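Plidodberg come from behind to beat Nirport in five

Plidodberg came from two sets down to beat Nirport 3-2 at the Tetosero Sports Hall and move up to second in the regional women's volleyball league.

Nirport took the first set 25-19 and the second 25-21, serving well and giving Plidodberg's passers very little to work with. The home side changed their rotation for the third set and went 8-3 up early on. They were pulled back to 20-20 but won the next five rallies to stay in the match.

The fourth set was the longest of the night. Nirport had a match point at 24-23 and put a serve into the net. Two rallies later Kgomotso Joubert hit a ball down the line off the block, and Plidodberg had the set 26-24.

Joubert finished with 22 kills, her best return of the season, and added 4 aces. Three of those aces came in the deciding set, which Plidodberg won 15-11 after leading from the third point onwards.

"We were late to everything in the first two sets," Joubert said. "Our coach told us to stop trying to win the rally with the first ball and just keep it in play. In the third we started digging balls we had been watching drop."

The outside hitter now has 206 kills in the league this season. She missed the first month with an ankle injury picked up in August and played her first full match against Nuchit, when Plidodberg lost in four sets.

Nirport's setter was forced off midway through the fourth set after landing awkwardly at the net. She returned to the bench with her knee strapped and took no further part. The club said she would be assessed before their next match.

The result leaves Nirport fourth, level on points with the team below them but with a better set ratio. Plidodberg are two points behind the leaders, Nuchit, and have a match in hand — although that match is away to a side who have not lost at home.

The crowd was given as 1508, the largest at the hall this season. Extra seating had been put out behind the east baseline, and both blocks were full by the start of the second set.

Plidodberg travel to Nuchit for their next fixture, with first serve at 7.30pm. Nirport are at home, where they have won their last three. Tickets for the Nuchit match are being sold by the home club only, and Plidodberg supporters are asked to use the side entrance to the hall. 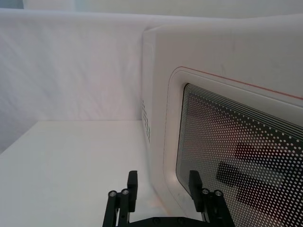
More volleyball news

Nuchit name unchanged squad for top-of-the-table match

Junior trials at Tetosero open to under-16s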